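Home Browse Topics Furniture & Office Ask Sign In

Headrest on my office chair pushes my head forward, is it me or the chair?

Mercy Muli

Hi all, hoping somebody who knows chairs can talk me down before I do something silly with a hacksaw. I bought a secondhand Briltier mesh chair in June from a place that was clearing out its office, and I love nearly everything about it. The seat is great, the back is great, it doesn't squeak (my old Pallow squeaked every time I breathed). But the headrest! It sits too high and too far forward, so when I lean back it catches me on the bump at the back of my skull and shoves my chin toward my chest. After a long afternoon my neck feels like I slept on a bus.

I'm 5 foot 3, if that helps. I've tried sitting up straighter, I've tried a cushion behind my lower back, and I've tried not leaning back at all, and at that point why have a chair with a back. There's no manual, and the seller's listing didn't have one either.

The one thing I haven't really messed with is the piece where the headrest joins the backrest. It looks like it ought to move but I gave it a good tug and got nothing, and I'm scared of snapping it.
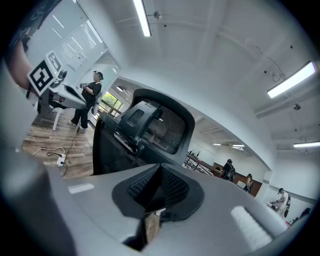 Mrema sells a replacement headrest that's supposed to fit most mesh chairs, and my sister thinks I should just order it and stop complaining. It's a lot of money to me for something the size of a sandwich, though, and what if it sits at the same height as the old one? She says fine, then take the headrest off altogether and see if I miss it.

So my questions, all in a heap. Do these normally go up and down, or only tilt? Is there a trick to a stuck one? And if I do take it off, am I going to be left with an ugly hole or a sharp bit sticking out of the top of my chair? I work from a plain white desk that's on the tall side, so I can't drop the seat much lower without my elbows ending up by my ears.

deskbound_in_ohio

Your sister's right, take it off. I had mine off inside of a week and never put it back. You only need a headrest if you're napping.

Rennie K.

I'd hold off on removing anything until you've tried a couple of things, but it's a good plan B!

Plenty of these headrests do two separate movements and people only find one of them. The tilt is usually just friction, so you put a hand on each side of the plastic surround (please don't push on the mesh) and rock it toward the back of the chair. It can be really stiff if the last owner never touched it. Mine took a good bit of wiggling and then let go with a clunk that scared the dog.

Up and down is a different story. Some slide in clicks, and on some of those you have to pull all the way up to the top before they'll drop back to the bottom, kind of like a car seat belt that's changed its mind. Others are held by a screw or two behind a little cover, and you loosen those, slide it where you want it, and tighten again. So look at the back of the bracket in good light with your phone flashlight before you tug any more. If you see a screw head, quit pulling, because you'll be fighting the screw the whole time. Don't take the screws all the way out unless you've got a hand under the headrest.

Being 5'3" is probably most of your trouble. I'm not much taller, and on my old Indeo chair even the lowest setting hit me too high. What fixed it for me was raising the seat, which sounds backwards, but on that one the seat moved on its own and the back could be slid down separately. Then I stuck a footrest under the desk. A tall desk would suit that setup pretty well, and your elbows would thank you.

If you do end up taking it off, keep the screws in a sandwich bag and tape the bag under the seat. I didn't, and I had to buy a pack of 100 to get the 2 I needed. Whether it leaves a hole depends on the chair. Mine left a slot along the top that I covered with a strip of black felt.

Mercy Muli

Thank you Rennie!! Flashlight came out and there IS a screw, hiding under a little cap I'd taken for decoration. I don't have the right size hex key, so I'm borrowing a set on Sunday. Sitting sideways until then.

Gil

Spray some silicone lubricant on it if it's still stuck after that. Not cooking oil, I've tried it and it goes gummy.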